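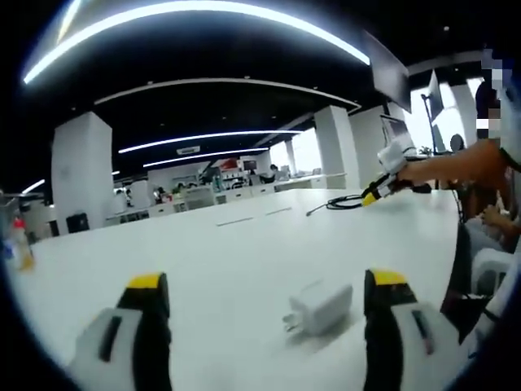
Kpodo hand-held collection: progress report for June

Prepared by Theophilus Dramani for the Billon programme office

Summary

Collection moved from the trial stage to regular sessions this period. The target set in the work plan was 920 accepted recordings of table-top tasks. We finished the period with 1,394 recordings made and 920 of them accepted, so the target is met, but the share we had to reject is higher than we would like. The reasons are set out below, with what we have changed.

Spending is within the agreed amount. One purchase, the second set of finger pads, has been moved forward from the next period.

Work done

All sessions were run with hand-held grippers, each with its own camera. The person collecting holds the gripper and carries out the task as the robot arm would be expected to do it, and the recording is later turned into a path for the arm. No arm was used in collection, as agreed.

The main task group this time was small electrical items on a white table: chargers, power adapters and coiled cables. We chose these because the first model did badly on them. It could pick up a box or a cup with some reliability, but it often closed beside a charger block instead of around it, and it had no useful idea of what to do with a cable. A white adapter on a white table is a hard case for the camera, and we wanted plenty of it.

Most sessions had two people at the same table, each with a gripper. This was Charoen Phuthong's suggestion. It saves time on setting up, and it also means that another gripper and another person's arm are often in view while a task is being done. The earlier recordings had almost none of this, and the model tended to stop or drift when somebody reached across. We have kept the two-person sessions as a separate group in the store so that their effect can be tested on its own.

The work is done in the open office, with staff at their desks and daylight from the window side. We did look at screening off the table and decided against it. Jemau will want the arm to work in ordinary rooms, and faces are blurred before anything leaves our own machines.

Rejected recordings

The largest group of rejects came from tracking. The software works out where the gripper is from what its camera sees, and a bare white table gives it very little to hold on to when the gripper is low and close. Fast movements near the surface made this worse. We now ask collectors to begin each recording with a slow sweep at chest height, and to come down to the object at a steady pace. The reject rate fell after this, although it has not settled and I would not want to give a figure yet.

The next group was handling faults: fingers not fully open at the start, a cable caught under the gripper, or the task finished outside the camera's view. These are mostly a matter of practice. New collectors now do a short run with Charoen before their recordings count.

A smaller number were lost when files failed to copy at the end of a session. The copying step now checks each file before the card is cleared.

First training result

We trained one model on the accepted recordings available at the middle of the period and tried it on the arm at the Emix site. It picked up the adapter cleanly when the prongs pointed away from the gripper, and less well when they pointed sideways. Cables remain poor. The model can grip a coil but lets the loose end drag, and it has not yet learned to take hold near the plug. This was a short trial and should be read as a first check only.

People

We have 11 trained collectors, of whom 6 are available in any given week. That is enough for the present rate. Two have asked for shorter sessions — the gripper is tiring to hold for a full afternoon — and we have cut the longest block to ninety minutes with a break in the middle.

Next period

Cable tasks will take up the larger part of the time, including uncoiling, moving by the plug end and placing next to an adapter. We will add a patterned cloth and a darker table top to part of the sessions, to help tracking and to give the model more than one background. A second trial at Emix is planned once the new cable recordings have been checked.

Decision needed

We ask the programme office to confirm whether the two-person recordings may be shared with Jemau in blurred form, or whether they should be held back until the consent wording has been reviewed. Collection can carry on either way.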